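Setdale disassembly cell: progress report, May

To: Keltora programme office
From: Setdale robotics group
Covers work package 2 (contact-rich removal and refit of PC parts) and the start of WP3

Summary

Good quarter on the method, less good on the hardware. The staged search policy now seats RAM modules better than the old spiral search and we think we understand why. Card insertion is behind. Cable handling not started in earnest, see risks. We ask for no extra money but do ask to move one deliverable (D2.3), details further down.

Sorry this is short in places — the report date fell in the middle of a run of trials and the trials won.

What we said we would do

From the last report:
- collect a full demonstration set for memory, CPU and expansion card tasks
- train one policy per task, then a single shared one
- compare against the scripted baseline on the same cases
- write up the force thresholds so Kuipers can use them on their own line

First is done. Second is done for the separate policies, half done for the shared one. Third done for memory only. Fourth exists as a draft, needs a tidy.

Method, as it stands

We dropped the idea of going straight from camera picture to joint motion for the whole task. It was fine in free space and poor in the last bit before contact, where the camera can't tell a module that is lined up from one that is sitting on the edge of the slot. So the task is now cut in two.

Stage one is vision only. The arm comes in over the open case and stops a short way above the target. Trained on demonstrations, nothing clever. Errors here are allowed to be fairly large.

Stage two takes wrist force and the last second of motion as input, no camera at all. It outputs small moves in the plane of the board plus a push. It was trained on the contact part of the same demonstrations, plus failed attempts which we kept and labelled. Keeping the failures was the single most useful decision this quarter. Without them the policy had never seen a jammed module and simply pushed harder.

The switch between the two is a plain threshold on downward force. We tried a learned switch. It was worse and took a fortnight, so we went back.

Results, memory task

Demonstrations collected: 117, all by our own operators. Trials per method: 100, same modules, same order of start positions.

The scripted spiral search seated the module in 67 of them. The staged policy seated it in 80. An attempt counts as a success only if both latches close and the module passes a pull check afterwards. Going by "looks seated" on the camera would have given us a higher number for both, and we'd advise Kuipers not to do it that way.

Of the failures with the staged policy, 13 were the same thing: module the wrong way round relative to the key, policy doesn't know, rubs along the slot until it times out. That is a stage one problem and ought to be fixable with a better grasp check. The other seven are mixed. Two slipped grasps, the rest we haven't got to the bottom of.

Time per attempt is a little longer than the baseline when it goes well and a lot shorter when it doesn't, as the policy gives up and retries where the spiral just carries on to the end of its pattern. We have not averaged these properly yet. Will be in the next report.

One caution. All of these trials used the same model of case. We have tried two other cases informally and the vision stage got worse on both, the contact stage didn't seem to care. Encouraging for the split, but two cases isn't a result.

Results, CPU and cards

CPU: removal works well enough to stop worrying about it. Placement is still with the operator. The retention bracket is opened by hand before each trial and we would like to leave it that way for this project, it's a different sort of problem and not in the proposal.

Cards: behind. The long slot is forgiving across its width and very unforgiving along its length, and the card flexes in the fingers. The contact policy trained on memory does transfer partly, it finds the slot but then tips the card when it pushes. We are collecting more demonstrations with the card held lower. The holders on the fixture plate were re-cut to suit, which cost us most of a week as the first version came back too tight.

Shared policy

Trained once on everything. On memory it is slightly below the separate policy, on cards it's no better. Too early to say much. The Gasix compute nodes were down for part of the period and we only got the one full training run out of them.

Cell and equipment

Layout has settled. The tower goes on its side with the open face up, arm behind it, fixture plate to the left so parts can be taken and put down without crossing the case. Power supply and drive cage stay in, and so does the wiring. An earlier layout had a stripped case and we decided it was too kind to the robot, the numbers would not have meant anything to a recycler.

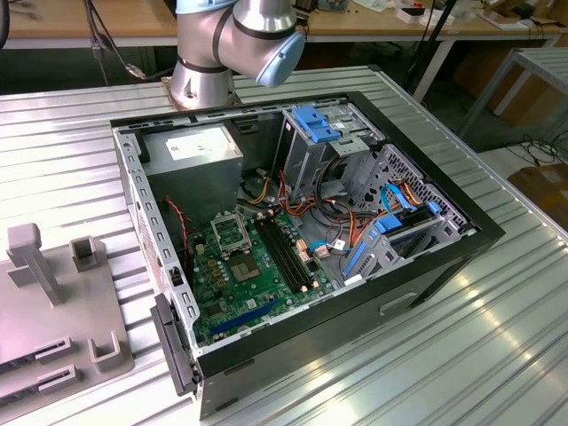
Risks and changes

1. Cables. The orange, yellow, red and black power leads loop through the middle of the case and there is a blue SATA cable over on the drive side. When a lead moves into the approach path the vision stage still goes for the slot, and the contact stage reads the cable as contact and starts searching in the wrong place. For now operators tuck the leads back between trials, and we log when they do. Longer term we want a simple "something is in the way" output that stops the arm and asks. Rated medium, likely to become high in WP3.

2. Wear. Slots and latches wear after a lot of insertions and get easier. We now swap boards on a schedule and mix old and new ones within a test set. The baseline was re-run after we brought this in, so the comparison above is fair.

3. Staff time. One operator moves to part time from next month. Data collection for cards will be slower than planned. No cost change.

4. D2.3 (card insertion report). We ask to move this back by one reporting period. D2.4 doesn't depend on it. The memory half could be delivered on the old date if the programme office prefers a part document, let us know which.

Spend

In line with plan. Slight underspend on travel, slight overspend on fixtures (the re-cut). We propose to net one off against the other and have not filled in a change form for it, please say if you need one.

Next period

- grasp check for module orientation, then re-run the memory trials in full
- lowered grasp for cards, new demonstrations, first proper comparison with the baseline
- second and third case models brought into the test set formally
- second run of the shared policy, if Gasix time allows
- force threshold note to Kuipers, final version
- first version of the stop-and-ask output

Data and code for the memory task are on the shared project drive in the usual folder. The readme is out of date, the trial log next to it is not. Labels for the failed attempts are in a seperate file and will be merged before the next report.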